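Mutine Phone Box Exchange – Frequently Asked Questions

What is Mutine?

Mutine is a small exchange for empty phone boxes. We collect, sort and send out original boxes to people who have the phone but lost the packaging. The list has 2,164 boxes at present, most of them for Samsung, Nokia and HTC models.

Do you also sell phones?

No. We only handle boxes, trays, manuals and printed inserts. If you send us a box with a phone still inside, we will write to you and return it.

Why would anyone want an empty box?

Most of our users are collectors who like to keep a phone together with its box. Others want to sell an old phone and prefer to pack it properly. A few people simply had the same model when they were younger.

How do I find the right box for my phone?

Please look at the model number first, and not only at the name. The same name was often used for several versions, and the boxes differed by country and by network. The model number is usually on the label under the battery, if the back cover can be opened.

How do you grade the condition?

We use grades from A to D. Grade A has clean corners and no marks from stickers. Grade B has light wear on the edges. Grade C has dents, fading or writing. Grade D is torn or has a missing part – we list these mainly for people who need only the tray or the lid.

Glossy boxes are difficult to judge, because small scratches appear only when the light comes from the side. Please turn the box slowly near a window before you choose a grade.

Can I remove an old price sticker?

On a glossy box, usually yes. Warm the sticker gently with a hair dryer at the low setting and pull it slowly from one corner. On matte paper we ask you to leave it, as the surface tears easily.

How should I pack a box for sending?

Put it inside a bigger carton with soft paper on all sides. Do not put tape directly on the phone box. Lids and bases should travel together, with the tray inside, so that the walls are not pressed in.

How long does an exchange take?

Bellwood, our storage room, is open for sorting 2 afternoons a week. In October we received 196 parcels and 68 of them are still waiting for a grade, so please have some patience.

Who checks the labels?

Haruto Kuroda checks each label against our list before the box gets a number.

Which boxes are requested most?

At the moment it is the Galaxy S2. We can accept these in any grade, also without inserts.
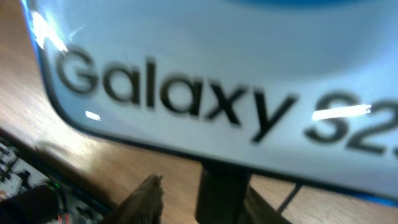 Han: I would add one thing to the answer about model numbers. My S2 box and my phone had the same name, but the label on the box was for another network version, and I noticed it only after I had sent my spare one away. Could you show the label code in the list as well?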